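Part 3: Getting the Plarkari shelf radio set up

Okay, so you've got the box open and the foam is all over the rug. Welcome! I've set up four of these now (mine, two for family, one for the back office at work) and I've made every mistake you can make, so this part of the guide goes slowly. If you only want the short version, the card inside the lid will get you sound. It won't get you good sound, though, and it skips the presets completely.

Before you start

You'll want a small Phillips screwdriver, a soft cloth, the long wire antenna from the little paper bag, and a spot to work where you won't lose tiny screws. I always end up on the floor. Give yourself 30 minutes, more if you're putting it on a wall bracket.

Caution: leave the power cord out of the wall until step 7. I mean it! The back panel comes off in step 2 and you don't want the thing live while your fingers are in there.

Setting up

1. Stand the radio face down on the cloth. The front grille scratches if you so much as look at it, and the Wernby finish (that's the pale one) shows every mark.

2. Take out the four screws on the back panel and lift the panel from the bottom edge. It sticks a bit the first time. Don't pry at the top, there are two plastic tabs up there and I snapped one on my first radio. It still works, but it buzzes on low notes and it drives me nuts.

3. Pull the paper strip out of the clock battery holder. The strip is see-through and really easy to miss. If your clock forgets the time whenever the power goes out, you left the strip in.

4. Check the voltage switch. It should say the right thing for where you live, but mine came set wrong, so look.

Note: if you bought yours secondhand, now's a good time to blow the dust out. Use a hand blower or a soft brush and keep the vacuum away from it. Look over the board too, and if you see anything burned or a part hanging by one leg, stop and take it to a repair shop.

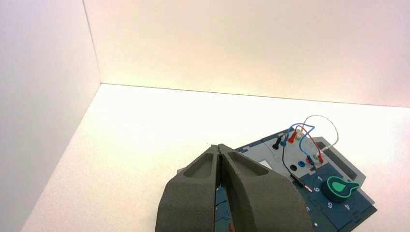 5. Hook up the antenna. The wire goes under the brass screw marked ANT, one full turn clockwise, then tighten. Clockwise matters, or the screw pushes the wire back out as you turn it. Leave the rest of the wire coiled for now.

6. Put the back panel on again, tabs first, then the screws. Snug is fine. They go into plastic, and once the holes strip out you're stuck with tape.

7. Turn the radio right side up, plug it in and press the left knob. The dial light should come on right away and the sound follows a few seconds later. If you hear a soft pop, that's normal.

Placing the antenna

This is the bit that makes the biggest difference and the card in the lid gives it one line! Uncoil the whole wire and try it in different places before you pin it to anything. Along the top of a window frame was best for me. Behind the fridge was terrible, and so was anywhere near the phone charger.

Tune to the weakest station you care about, then move the wire a foot at a time until the hiss drops. The strong ones will take care of themselves. I had Plarkari's own recommended spot (straight up the wall) and it was my third-best, so trust your ears over the card.

Caution: don't run the wire outside. It isn't made for it and you really don't want lightning coming into your living room.

Saving your presets

The radio holds 46 presets, and no, I haven't filled them either. To save one:

1. Tune to the station by hand and wait for the small green light.

2. Hold the right knob in until the display blinks.

3. Turn the same knob to the number you want, then press once.

If the display goes back to the clock before you press, you took too long and it didn't save. Start again from 1. I put my morning news on preset 1 and jazz on 2, so I can find them half asleep without my glasses.

Note: on the Cai version the knobs are swapped. Everything works the same, just read "left" where I say "right."

If something's off

No sound but the light is on: the headphone switch at the back is probably pushed in.

Dial light flickers: unplug it, wait, plug it into a different outlet. Power strips seem to upset it.

Display shows 475 and nothing else: that's the demo mode from the store. Hold both knobs in until it clears, then set the clock again.

Stations drift in the evening: normal on AM. Nudge the dial and save the preset again after dark.

Part 4 covers the Bindovura wall bracket, so keep the paper bag of spare screws somewhere safe until then.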